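Notes on the Household: The Bedroom, Part Two

Following the entry on the hallway closet, this part of the record concerns the bedroom, and in particular the use of the bed as a work surface. Readers who have written to ask when the kitchen will be covered are advised that it has been moved to the spring. The pantry shelves from Rikovholm are still on back order.

The household adopted its present arrangement in March. Before that date, clean laundry was carried to the living room, folded on the sofa, and left there until someone wished to sit down. The new arrangement provides that all folding and sorting take place on the bed, on the fitted sheet, with the covers moved to the head end beforehand. Work begins on Wednesday at 11 in the morning and is to be finished in 30 minutes. It has been finished in that time twice. I record this for accuracy and do not propose to change the target.

The procedure for the covers is as follows. The comforter is folded lengthwise and then rolled toward the wall. The blanket is folded flat and placed on the comforter. The pillow goes on last. Nothing is to be put on the floor, including the pillow, and a chair is not an approved substitute. Farzana Chaudhry, with whom I shared an apartment for several years and who taught me to fold a fitted sheet, considers the rolling step unnecessary and has told me so on more than one occasion. Her objection is noted. Her own comforter is thinner.

Socks and other small dark items are handled after the large pieces. They were formerly handled first, and the result was that they became trapped inside shirts and were reported missing. A small dark item is now held up and examined before it is assigned to a pile, as black and navy are difficult to tell apart under the ceiling lamp. For the same reason the curtains are kept open during the work. The lamp, a Tisel model purchased with the apartment's first furniture, gives a yellow light that is pleasant for reading and of no use for sorting.

Cables are the subject of a separate provision. They arrive in the bedroom in pockets and bags, and they were for some time kept in a drawer together, with predictable results. Each one is now to be wound in loose loops. Tight winding around the hand is discontinued following the failure of 2 chargers, both of which split near the plug. I tried the fabric ties sold by Ospina and found them too short for anything longer than a phone cord. Ordinary ribbon has been adequate.

A word on outdoor clothing. Jackets worn during the week go on the hook in the corner and may stay there. It had been proposed that they be moved to the hallway, but the hallway closet is at capacity, as set out in the previous entry, and the matter is closed until the winter coats can be stored elsewhere. Other garments may share the corner for a short period. The meaning of "short" has been the subject of some discussion in this household, and the current reading is until the next wash.

Bags may be placed on the bed only while they are being emptied. This rule is the one most often set aside, chiefly by the author.

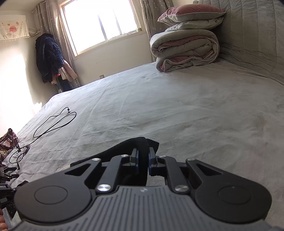 The sheet itself was chosen with this work in mind and has served well. My earlier preference was for a dark one, on which a black sock or a cord could lie unnoticed until bedtime. Against the light gray, the coiled black cable is plain at once, and so is the second one farther down toward the edge. The floral bag remains on the bed in breach of the rule stated above. The sheet wrinkles readily, a point on which I have received comments, but I do not iron bedding and have no plans to begin. A second sheet in the same shade will be ordered before the kitchen entry is written, and the mattress protector will be dealt with at the same time.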